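Is the Pedetti open day at Kerville worth the drive?

fahy36
They're running the robot demo again in February and my son is keen. It's a fair haul for us and I'm wary of paying for a glorified ad. Has anyone been? Does the thing do any real work?

cinemus
Went last year. One arm, a basket and some coloured blocks – that's your show. The brochure talks up "household-ready", but I wouldn't trust it with my cutlery drawer. They also wouldn't say who picks the starting layout, and I asked twice. 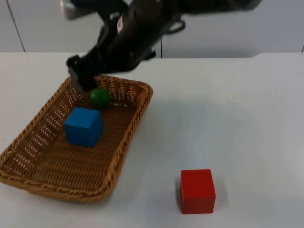
The arm over the basket, red cube still out on the table.

Kids liked it more than I did. Get there before 2, the queue gets silly.

wattle317
no idea about the robot but parking is terrible

gumboot100
Ask them to move the basket between runs. If they go vague on you – well, there's your answer. Sausage sizzle was decent.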